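Putting the kitchen linen in order

October 18, 2024

I have a confession to make about tea towels. When we moved to the flat in Mullow I packed the kitchen linen last, in a bin bag, and when I finally tipped it out on the bed there was so much of it that I had to go and put the kettle on. Tea towels from every holiday we ever had, tablecloths for a table we sold years ago, napkins in sets of five (who buys five?), and a roller towel from my gran's back kitchen that has no roller to go on.

So that's what I've been doing this month instead of the garden. A few of you wrote in after the last newsletter to ask how to get old cotton clean without wrecking it, and I now feel I've earned an opinion.

First, read the label if there is one, and if there isn't, go gently. Most plain cotton will stand a hot wash, but the dyed stuff from markets can be a devil. I have a navy cloth I picked up in Tamach that still turns the water blue after 6 washes, and I've given in and do it in the sink by itself. You can test a cloth by wetting a corner and pressing it with a bit of white kitchen roll. If any colour comes off, keep it well away from your pillowcases!

For the yellowish marks you get along the folds, I soak things overnight in a bucket of warm water with a scoop of oxygen bleach, the powder sort. Give it a stir before bed. Don't use it on wool or silk, and don't shut it up in a jar once it's mixed. Candle wax I leave until it's hard, then pick off what I can with a blunt knife and iron the rest out between two sheets of brown paper. Red wine I'm still rubbish at, so if you've a method that works on a stain that's been through the tumble dryer, please send it.

Now, starch. I bought a box of Trosetti from the hardware shop, mostly for the packet, and went at the napkins with far too much enthusiasm. They came out like roof tiles. Half the amount was plenty, and ironing them while they're still a bit damp makes more difference than the starch does anyway. I do the wrong side first on anything embroidered, laid face down on a folded bath towel so the stitching doesn't get squashed flat.

Storing it all has been the hard part. We have 2 shallow drawers and a shelf over the boiler, and the shelf is for towels, end of discussion. Tablecloths I now roll round old cardboard tubes. Napkins go flat in the drawer. Everything else lives in baskets, and I've become a bit of a bore on the subject. Get one with a cloth lining, is my advice, because bare wicker snags anything with a loose weave, and make sure the lining lifts out so you can wash that too. 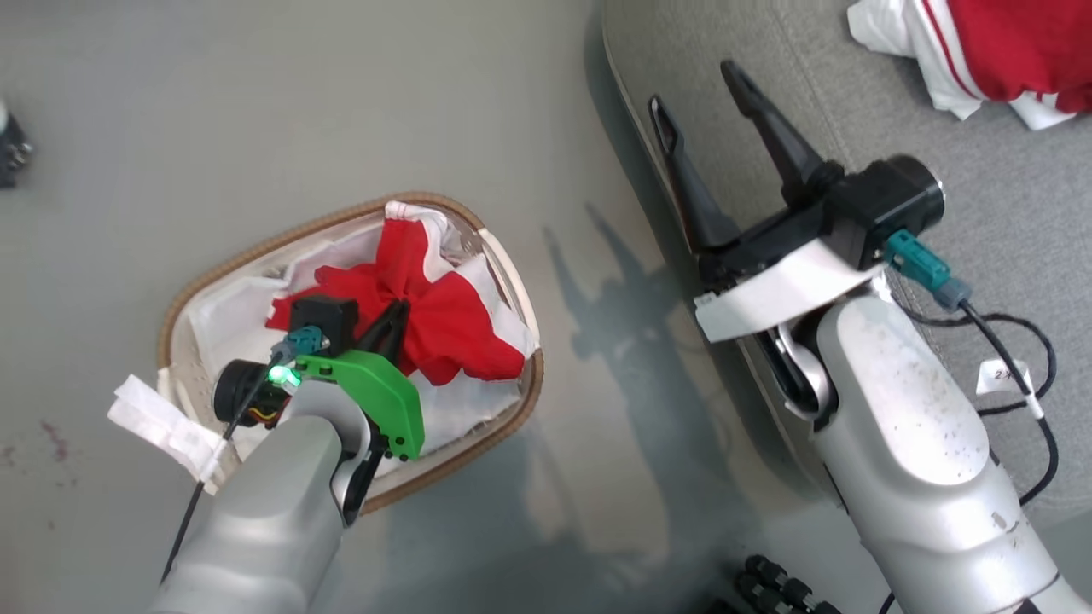 A lined basket with a braided rim, and some red in it for the time of year.

The reds and greens I'd normally leave until December, but I want them aired and pressed before the house fills up. If yours have been in a loft, hang them outside on a breezy day before you decide whether they need a wash at all. Mine smelt of suitcase and nothing worse.

The spares are going to the Živković hall sale, so if you're after five napkins, you know where to look. Next month I'm tackling the button tin.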